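Set up the matter record before you add any documents. Pirkeo uses it to work out filing deadlines, client letters and the billing sheet, so a mistake at this stage shows up in several places later.

## 6. Opening a new client matter

You need an account with the Intake or Attorney role. Accounts with the Read Only role can see the matter list but cannot save changes.

### 6.1 Run the conflict check

1. From the main menu, select **Intake > New Inquiry**.
2. Enter the full name of the prospective client. Use the name on their ID, and put nicknames or former names in the **Also Known As** field.
3. Enter the names of all opposing parties. For a business, enter the registered name and any trade name.
4. Select **Check Conflicts**.
5. Read every match in the results list. Open the older record if the match is not clear from the name alone.
6. Mark each match as **Cleared** or **Refer to Attorney**.

**Note:** The check reads names only. It will not find a relationship that was never entered, such as a former spouse who is now a witness.

**Caution:** Do not take details of the dispute by phone or email until all matches are cleared. Anything typed in the **Summary** field is saved at once, even if you close the inquiry.

### 6.2 Create the matter

1. On the cleared inquiry, select **Convert to Matter**.
2. Choose a practice area. The list has 17 areas by default, and your administrator can hide the ones your office does not handle.
3. Choose the responsible attorney. This person receives all deadline alerts.
4. Check the matter number. Numbers run in order of creation and cannot be reused. If the last matter was 2,020, the new one will be 2,021.
5. Select **Save**. The status changes from *Inquiry* to *Pending Agreement*.

If you moved from Oltora, your old matter numbers are kept in the **Prior Reference** field. They can be searched, but they do not appear on letters.

### 6.3 Send the fee agreement

1. Open the **Agreement** tab.
2. Select the fee type: hourly, flat or contingent.
3. Fill in the rate, amount or percentage. Pirkeo does not check these against the rules in your state.
4. Add the retainer amount if there is one. Leave the field blank if there is none – a zero prints on the agreement as a zero.
5. Select **Preview** and read the whole document.
6. Select **Send for Signature**.

The client gets a link that stays open for 16 days. After that you have to send a new one from the same tab. When the signed copy comes back, the status changes to *Open* and the copy is stored under **Documents > Engagement**.

**Note:** For a paper agreement, scan the signed pages, upload them to the same folder and set the status to *Open* by hand.

### 6.4 Enter the first deadlines

1. Open the **Calendar** tab and select **Add Deadline**.
2. Enter the trigger date, such as the date of service or the date of injury.
3. Pick a rule set, or select **Manual** to type in the due date yourself.
4. Compare the result with the current court rules.
5. Add at least one reminder. The default is six days before the due date.

**Caution:** Court holidays are not loaded for every county. The Cervantes rule set covers the state courts only. For federal deadlines use Virkach, or enter the date manually. Both sets are replaced each December, and deadlines already saved are not recalculated.

### 6.5 If the client decides not to proceed

Set the status to *Declined* and choose a reason. Do not delete the record, as later conflict checks need the name. Send the non-engagement letter from **Letters > Closing** and keep a copy on the matter.
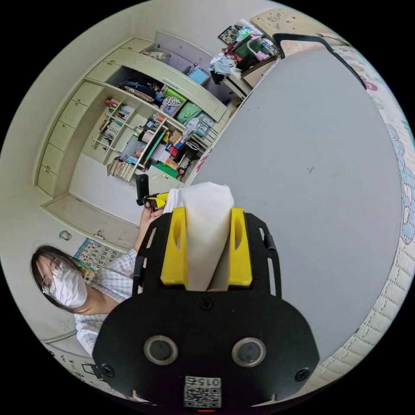
**Can I change the responsible attorney after the matter is open?**

Open the matter, select **Edit** next to the attorney's name and choose the new person. Future alerts go to the new attorney, but alerts already sent stay in the first attorney's inbox.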